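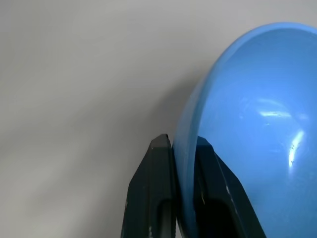
"Isn't one bowl enough?" would be the short version of what the first reader of these notes wrote back to me, and the longer version was that any bowl holding salad can hold dough, so why keep a whole list. Fair question! My answer is that I cook in a small kitchen with one deep shelf, and I kept buying bowls I already had. So I started writing them down, and then I started writing down what each one was good for, and now it's a repo.

# bowl-notes

Plain text notes on the mixing and serving bowls in my kitchen, plus a little table you can copy if you want to do the same with yours. I started it in March and cleaned it up for sharing on November 28, 2018.

## What's in it

- `bowls.csv` - one row per bowl
- `uses.md` - what I've made in each, with complaints
- `shelf.md` - the stacking order (I change my mind a lot)

## Columns

| column | what goes in it |
|---|---|
| `name` | whatever I call it out loud |
| `color` | plain words, no paint-chip names |
| `material` | plastic, steel, glass, ceramic |
| `shape` | wide, narrow, shallow, deep |
| `flour_g` | the most flour I'd mix in it before it goes over the side |
| `notes` | anything |

I don't write down diameters. I tried, and I got a different number every time depending on whether I measured inside or outside the rim, so I quit and went with flour.

## The big blue one

This gets its own section because it gets used the most. It's light blue plastic, round, wide and fairly shallow, and glossy on the inside, so under the kitchen light you get those bright streaks down the wall. I have it at 700 in `flour_g`, and I wouldn't push it. Shallow means you can get both hands in and really fold, but it also means a whisk throws batter at the toaster.

Good for: pizza dough, tossing greens, shelling peas in front of the TV, popcorn.

Bad for: whipping cream (see toaster). For that I use the narrow steel one from Lindholm, the housewares place in Ukumberg, which has a `flour_g` of 100 and is hopeless for everything else.

Smudges show on the shiny side, by the way. I wipe it with a towel before guests and otherwise let it be.

## Shelf order

Six bowls go on the deep shelf. Widest on the bottom, always, and glass never inside steel. The Dader set nests nicely on its own but sulks if you put anything between the pieces, so it stays together at the left. Everything else is in `shelf.md`.

## Known problems

- Two rows are both named "the white one." I know which is which. You won't.
- The Flestia bowl has 42 in `flour_g`. It's a dip bowl, I was being thorough.
- No lids yet. Lids are a mess and I'm putting them off.

## Using it

Copy it, rename the columns, throw out my rows. If you add a column for lids and it works, please send it over!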